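Card stock for flash cards: what weight and finish holds up?
Stedarley Paper & Print Forum > Materials > Card and cover stock

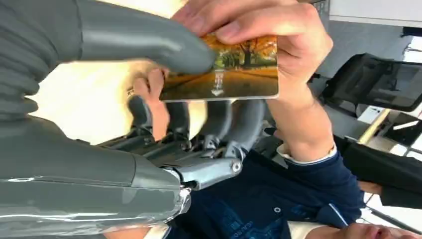
Original post
curlgrain
Member, December

I print decks of study cards for a small language program. The current run is 437 cards per set, printed on both faces, single-hole drilled at one corner and kept on a ring. Stock is Millet uncoated cover, 110 lb. Print quality is fine. The problem is wear: the corners go soft within one term and the drilled corner starts to split into layers.

I have looked at three changes:

1. Go up in weight, same uncoated stock.
2. Move to a coated cover (Vavano satin) at the same weight.
3. Keep the stock and round the corners.

The cards get written on in pencil, so gloss coating is out. Budget allows one change, possibly two if one of them is corner rounding. Interested in what has worked on similar jobs.

Reply
platen_gap
Member

Round the corners first. A square corner on uncoated cover fails at the tip because the fibers there are supported on only two sides. A 1/4 inch radius removes the part that fails. Weight has much less effect on corner wear than people assume, and going heavier makes a fat set that won't sit flat on the ring.

Check the grain direction as well. If the cards were cut with the grain parallel to the short side they will curl along the length, and curled cards catch each other when the stack is flipped.

Reply
twoply
Member

Disagree on weight. I moved a similar job from 110 to 130 and the drilled corner stopped splitting. Same drill, same operator, same ring size. Rounding did nothing for the hole because the split starts at the hole wall.

What diameter are you drilling, and how far in from the edge?

Reply
curlgrain

1/4 inch hole, center at 3/8 from both edges.

Grain is long. I tore a waste sheet both ways to confirm.

Reply
platen_gap

That leaves 1/4 inch of paper between the hole and the edge. It is thin for a ring deck that gets flipped all day. Move the center in to 1/2 inch and see what happens before paying for heavier stock. A dull drill will also crush the hole wall and start the layers separating. twoply, was your drill sharpened between the two runs?

Reply
twoply

It was sharpened, yes. I still put most of the difference down to the stock. I cut a few of the old 110 sheets on the new edge and could peel the hole wall with a fingernail. Could not do that with the 130.

Reply
dampfold
Member

Some numbers from a shop that does a lot of this. We ran a rub and flip comparison in house, nothing formal. One person, one ring, 3000 flips per sample, then a look at the corners and the hole under a loupe.

Millet uncoated 110, square: corners soft, hole wall lifting
Millet uncoated 110, rounded: corners good, hole wall lifting
Millet uncoated 130, rounded: corners good, hole wall slightly raised
Vavano satin 110, rounded: corners good, hole wall clean, coating cracked at one edge

The satin took pencil poorly. You could read it, but it smeared under a thumb.

Reply
platen_gap

Useful. It supports rounding for the corners and leaves the hole as a separate problem. Were all four drilled at the same distance from the edge?

Reply
dampfold

All at 3/8, same as the original poster. I did not test 1/2 inch.

Reply
ream_side_up
Member

Has anyone priced Curneo synthetic for this? It doesn't delaminate because there are no plies to separate. It takes pencil if you get the matte version. Drawbacks are cost and static. The sheets cling in the feeder and you will want to fan them more than once.

Reply
twoply

I quoted it once. The job was 1229 sheets and the stock cost alone was over double the uncoated price. Toner adhesion also depends on the fuser. Ours left flakes on solid areas. For text only it would probably be acceptable.

Reply
ream_side_up

We run it on a press with the fuser set for heavy stock and have no flaking, including solids. I would call that a machine setting before blaming the sheet.

Reply
twoply

Possibly. The machine was at the heavy setting too, but it was an older unit.

Reply
curlgrain

Synthetic is outside the budget for full sets. I might use it for the front and back cards only, as those take the most abuse.

Plan for the next run: Millet 110, 1/4 inch radius corners, hole center moved in to 1/2 inch, fresh drill. I will run a short stack of 130 alongside it with the same hole position. The layout needs a small change, as the heading on the reverse currently starts too near the hole.

Reply
platen_gap

Round the corners after drilling if your drill jig registers off a square corner. A rounded stack can shift in the jig and you lose the spacing you just paid for.

Reply
dampfold

Agreed on the order. Put a sheet of waste chipboard under the stack as well - the bottom few cards get the worst exit burr.

Reply
curlgrain

Both noted. Drilling first, then corners. I will post the wear results for the two weights at the end of the term.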